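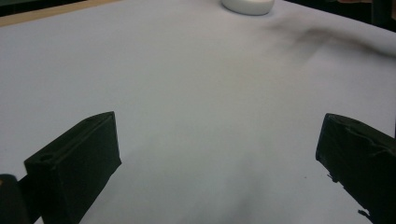
Gripper fingers keep missing small round objects on a covered table

Posted by Ieuan Morris in School and Club Robotics

I'm a junior and this is my first year on a student project team. We're doing a tabletop pickup task for a regional event in June. The rules say the table will have a cloth or paper cover on it and the objects will be low and rounded. You get 5 minutes to move as many as you can into a tray.

We built a hand-held gripper first so we could work out the fingers before mounting anything on the arm. The fingers are black, two of them, opening side to side. The design started from the Bedier finger files that last year's team left on the shared drive, made shorter.

On a bare table it does fine. On a cover it gets bad. Either the fingertips push the cover up into a fold and the object slides away on it, or we stay too high and close over the top of it. I logged 146 tries last month and we got 971 points in total, when a clean pickup is worth 11. So we are well under what we need.

Things I have tried: closing slower, rubber tape on the inside faces, and taping down the corners of the cover (the judges won't allow that one). One of our fingers is also getting rough along its lower edge and I don't know if that matters.

Is this a finger shape problem or a driving problem? My teammates want to buy a Vustov gripper and be done with it, but we'd lose the points for original parts.

Thanks.

Tamer Sabbagh

Mostly finger shape, some driving. I help with a club that ran a task close to yours two seasons ago and we had the same trouble.

Look at the rough edge first. Anything ragged at the bottom of a finger will grab cloth. Sand it with fine paper until you can drag it over the cover by hand and not feel it catch. If bits are still coming off after that, make a new finger. Do both at the same time so they match.

Next, the tips. A square tip is fine for boxes. For something low and round you want the bottom corner rounded over where it touches the table, and the inside face leaning in a little toward the bottom so it gets under the widest part of the object. If the inside face is straight up and down and the object is curved at the top, closing the fingers pushes it down into the cloth, and the cloth has to go somewhere.

Rubber tape is good but keep it off the last bit near the table. We wrapped ours all the way down the first time and it dragged worse than bare plastic.

For driving:

Start with the fingers only a little wider than the object. If you come in wide open, both tips travel a long way across the cover and bring it along with them.

Touch down, then lift by a hair before you close. You can practice this by sliding one sheet of paper under the tips and closing when it just moves freely.

Close, wait a second, then lift straight up. Don't lift and pull back together.

Also change how you log. Points per try hides what went wrong. Write down "folded," "too high," or "slipped" next to each miss and do a page of those before you change the fingers. When we did that, well over half of ours were folds, and we had been spending our time on grip strength.

I would not buy the Vustov. It would have the same problem on cloth unless you changed the fingers, so you'd still be making fingers.

Prosider

Get some foam tips. We used foam on everything and it worked ok. Also ask if you can see the real cover before the event, ours was way thicker than what we practiced on.

Ieuan Morris

Sanded the bad finger tonight and it does slide easier over the cover. I'll redraw the tips with the rounded corner and print a pair at school. The organizers at Kos said they can't send us a piece of the cover but it is "a plain light fabric," so I'm going to practice on a few kinds. Starting the miss log with the next batch.

Tamer Sabbagh

Good. Keep the old fingers as spares, and bring sandpaper with you to the event.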